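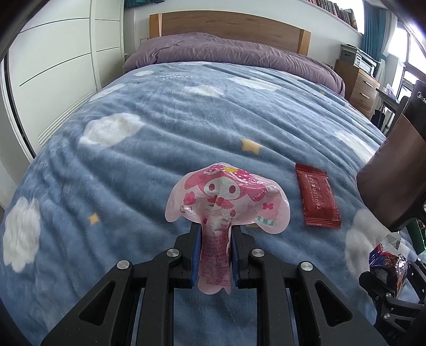
Pink sweet wrapper with the rabbit-like face

From: Virthorpe allotments list
Re: Litter by the Nitholm gate

> Is the path clear-up still on for 11th April? And do we
> bring our own sacks?

Yes still on, 2 o'clock at the gate. Bring gloves, sacks are in the Strebel hut, 14 left from August. Padlock is stiff, push it up then turn.

Main job is the ditch side, brambles first then rubbish. Film wrappers go in general waste pls, not the green bin, they sent teh whole lot back last time. 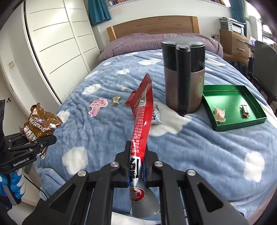 Red snack bag, silver at one end

Parking on Nakeo Lane only. Will bring the loppers if I can find them.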